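May
By the Communications Office

Keeping what must be kept: an interview with Siyabonga Ngubane

When the Fultach Housing Association took over the homes formerly managed by Hikine, it also took over the paper. Tenancy agreements, repair histories, boundary plans and several decades of letters arrived at Sibiya House in the same week as the new tenants' first rent statements. Siyabonga Ngubane was appointed records manager shortly afterwards, and the association's first full retention schedule was adopted under his direction.

Mr Ngubane received us on a Thursday morning. He had asked that the conversation should cover the work of the whole department, including the parts that had gone slowly.

"The transfer brought us 2167 tenancy files," he said. "For 1343 of them we could match the paper to a current address on the first attempt. The others had to be read."

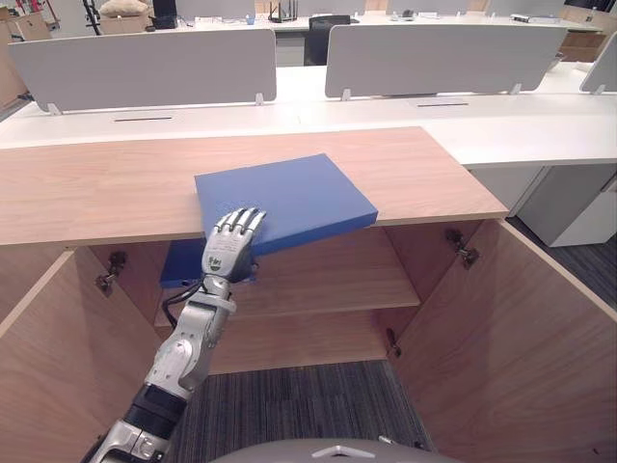

The ground-floor office at Sibiya House.

Reading them took most of the winter. Streets had been renumbered, and two blocks had changed their names when the lifts were replaced. In a number of cases a tenancy had passed from parent to child and the agreement had never been reissued, so that the name on the file and the name on the rent account did not agree. Mr Ngubane said that such cases were referred to the tenancy team before any paper was moved.

"A tenant has a right to know what we hold," he said. "If a file is attached to the wrong home, we will give a wrong answer to a person who has asked us a proper question."

The retention schedule sets out how long each class of record is to be held and who may approve its destruction. Tenancy agreements are kept for the life of the tenancy and for a fixed period afterwards. Gas and electrical certificates follow their own rules. Routine letters about appointments are held for a much shorter time, and it was these, according to Mr Ngubane, that had filled the greater part of the shelving at the former Hikine offices. 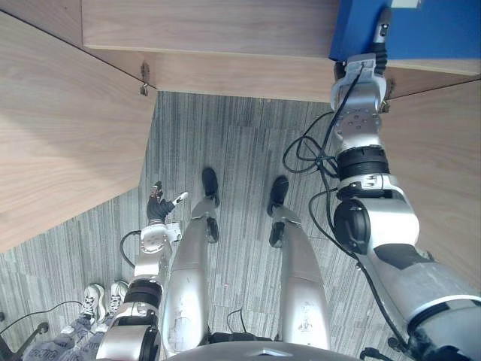 He was asked whether scanning everything would have been simpler. The proposal had been considered at length, he replied, and a quotation was obtained from Grellance for the full collection. The association decided to scan only those files which staff request often, together with plans that had begun to tear along their folds.

"Scanning costs money at the start and it costs money every year after that," he said. "We scanned 900 files in the first stage. I would like to see how those are used before I ask the board for the next."

Originals of the scanned files have been retained for the present. The schedule allows for their disposal after a review, and Mr Ngubane confirmed that the review would include deeds and signed agreements as a separate class, with advice from the association's solicitors.

Staff training has been a further call on the department's time. Each housing officer attends a half-day session, at which the class attempts to find a given document using the index alone. Mr Ngubane described the earliest sessions as uncomfortable. The index had been written by people who knew the collection well, and it used terms that made little sense to anyone else.

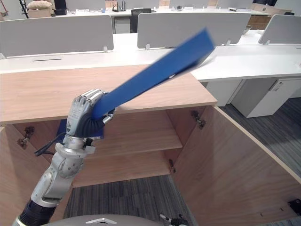 "We had an entry called 'Miscellaneous, East'," he said. "An officer asked me what it meant and I could not tell her. We rewrote the index that month."

The new version uses the street name first, followed by the house number and the class of record. Old reference numbers are given in a second column, so that letters quoting them can still be answered. Files taken out are entered in a register at the counter, and any file that has been out for 35 days is followed up by telephone.

Not all colleagues have welcomed the register. Some officers held working copies at their own desks for years and regarded the practice as a service to their tenants, who could be answered at once. Mr Ngubane said he understood this view. His concern was with the day on which an officer was on leave and a tenant's query could not be dealt with by anyone else.

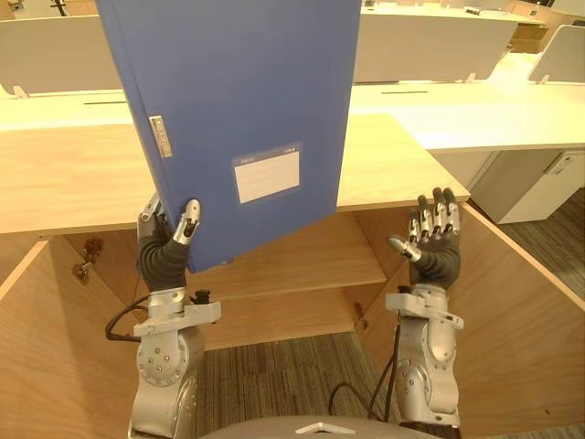
Lesego Radebe took a different view when the point was put to her, saying that the register had added a walk downstairs to every call and that officers covering the outlying estates should be allowed to keep current files for the length of a repair. She added that the new index was a great improvement and that she would not wish to return to the old one.

Mr Ngubane said that the request was under consideration. A trial on two estates has been suggested, under which officers could hold a file until the repair was signed off, provided that the register showed where it was.

The next stage of work concerns the boundary plans, many of which exist in a single copy. Tenants who wish to see the records held about their home may apply in writing or at the reception desk, and there is no charge for doing so.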